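Family and Relationships board
Thread: Mum reads my brother's messages out at dinner

KeeganMcP
My brother moved to Hinds in November and since then Mum has taken to reading his texts aloud to whoever is at the table. Some are private, money mostly. I asked her to stop and she cried. Do I tell him?

wista_el
Tell him. He can decide what he sends her.

ravi_iyer
I'd go the other way. If you tell him he'll stop writing and she'll know why. Speak to her again, on her own, away from the table. She probably misses him.

wista_el
She can miss him without sharing his bank balance with the neighbours. My aunt did this for years and my cousin only found out at a funeral.

KeeganMcP
It was neighbours last time, yes. Five of us at the table. Dad just kept eating.

Mereana_M
What does your dad say when she isn't there?

KeeganMcP
"Leave your mother be."

ravi_iyer
Then he won't be any help. I still think one more talk before you go to your brother. Our rabbi called it giving a person the chance to fix it quietly, and it worked with my sister.

Mereana_M
Agree with ravi, but set a limit. If it happens again after that, your brother hears about it from you the same night.

wista_el
Still say he should know now. They're his messages.

KeeganMcP
Fair enough. I'm over there at 8 tomorrow to drop some things off, so I'll try her then and post back. 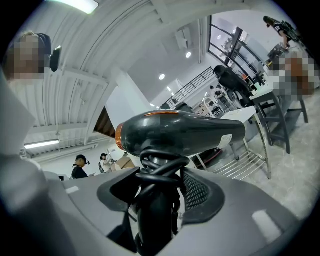 If she cries again I'll wait it out this time and not change the subject.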